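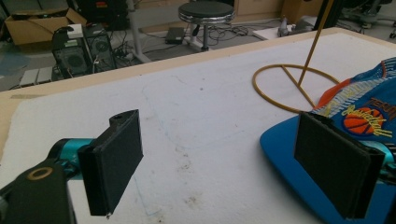 The fingers of a Voser gripper over a work table at Ritalel in Prokau, with the small basketball hoop and the blue jersey used in the clothing tasks.

Ritalel stops Voser grippers after a hand is pinched

Jan 24, 2023

PROKAU - The robotics company Ritalel has taken all five of its Voser hand-held grippers out of use after the fingers of one tool closed without a command and pinched the hand of a worker. The worker was treated for bruising on two fingers and went back to work the next morning. No bone was broken.

The company told its staff about the incident in a written notice, and a copy was given to this newspaper. According to the notice, the fault is in the small motor unit that helps the operator to close the fingers. When the trigger is released, the motor should open the fingers and then stop. In this case it opened them, stopped for a moment, and then closed them again with the full force it has.

The worker was laying out objects on the table between two recordings. The tool was in the right hand and still switched on, and the left hand was between the fingers to straighten a piece of cloth. The instructions on the wall of the room say that the tool must be switched off before a hand is placed there. The notice does not hide that this rule was often not followed. It takes the tool several seconds to start again after it is switched off, and the operators change the objects many times in an hour.

A colleague at the next table pulled out the supply cable and the fingers became loose at once. The Voser has no emergency button on the handle. There is a switch, but it is on the housing, on the side that is turned away from the operator when the tool is held in the normal way. The worker could not reach it with the hand that held the trigger.

Ritalel uses the grippers to record how people pick up and move ordinary things. The recordings are later used for training the software of robot arms. In Prokau the tasks of this winter are mostly with clothes, toys and small sports articles, which are difficult for robots. A shirt has no fixed shape and a thin metal rod can easily slip out between two flat pads.

The hand-held tools are built at the company's own workshop. The motor units are bought from Ó Riain, a supplier of small drives, and each has its own control board. Ó Riain has confirmed that it received the damaged unit and that it is now on the test bench. The supplier did not want to comment on the cause before the tests are finished, but it said that the unit is intended for light equipment and that the user must set a limit for the current.

This limit is the second question in the investigation. Ritalel had raised it in October, after operators complained that heavier objects were falling from the fingers. The change was made on all the tools on the same day. It was entered in the workshop book, but the risk sheet for the Voser was not changed and it still shows the old closing force. The new force was measured for the first time after the incident. With the old setting, a person could push the fingers apart with one hand. With the new setting, two of the three people who tried it could not.

The company writes that the higher limit probably did not cause the unwanted movement, but it made the result of it worse.

There were earlier signs. In the log of the recording room, operators described a "double close" some weeks before the injury. The fingers opened, closed and opened again, very quickly, and most people thought it was a bad contact in the trigger. One trigger was replaced. The problem went away for a few days and then it came back on the same tool, and after that on another one. The log entries were read by the people who check the quality of the recordings. They did not go to the person responsible for safety, who has a separate form for this purpose. No such form was filled in.

Some 200 recordings have been put aside until it is clear whether they contain the fault. In these files the measured distance between the fingers does not agree with what the trigger was asking for. Ritalel says that the rest of the material from the same period can be used, and that customers who have already received files will be informed this week.

The workshop has opened two of the remaining tools. In both, the cable between the trigger and the control board was worn where it goes around the edge of the housing. The covering of one cable was broken through, and the bare wire could touch the metal when the wrist was turned. This may explain why the fault came mainly with certain movements - several operators had written that it happened when they turned the tool sideways to reach under something. The workshop wants to see the result from Ó Riain first before it says that the cable is the cause. A worn cable alone should make the motor stop, and the control board should have treated the signal as an error.

The Voser has a service interval of 400 hours. The tool in the incident had been running for less than this and its cable had never been inspected. From now on the cable and the finger mounts will be looked at every 200 hours, and the date will be written on a card that stays with the tool.

Other measures in the notice are these. The current limit goes back to the value from before October. A stop button will be put on the handle, in a place where the thumb can reach it. The cable will get a sleeve where it passes the edge. Objects on the table will be moved only with the tool switched off and laid down in its holder, and there will be a longer pause in the schedule for this. The start-up time of the tool will be made shorter if the software allows it.

The pause in the schedule is perhaps the point the operators will notice most. Until now their plan was based on a fixed number of recordings per shift, and the time for arranging the table was not counted. A representative of the operators told this newspaper that they had asked about it in the autumn. "We all knew the rule with the switch. With that plan it was hard to keep it," the representative said, and added that the company had reacted correctly after the accident and that no one had been blamed. The number of recordings per shift will be reduced for the time being. By how much is still being discussed.

The labor inspection office for the Prokau district has been informed, as is required when a worker needs medical treatment. The office has asked for the risk sheet, the workshop book and the log, and it will visit the recording room. It has not ordered a stop of the work. The grippers were taken out of use by Ritalel itself, on the same afternoon, and the larger robot arms in the building are not affected. They have motors from another supplier and stand behind a light barrier.

Recording without the grippers is not possible for most of the tasks, and the operators are at present sorting and labeling older material. They receive their full pay. Ritalel hopes to have the first repaired tool back on the table in two weeks, when it has passed a test with a force gauge and a long run with nobody's hands near it. The other four will follow one after another.

Other users of the same motor unit are asked to check the current limit and the cable of the trigger. Ó Riain has promised to publish the result of its tests to all customers, also if no fault is found in the unit.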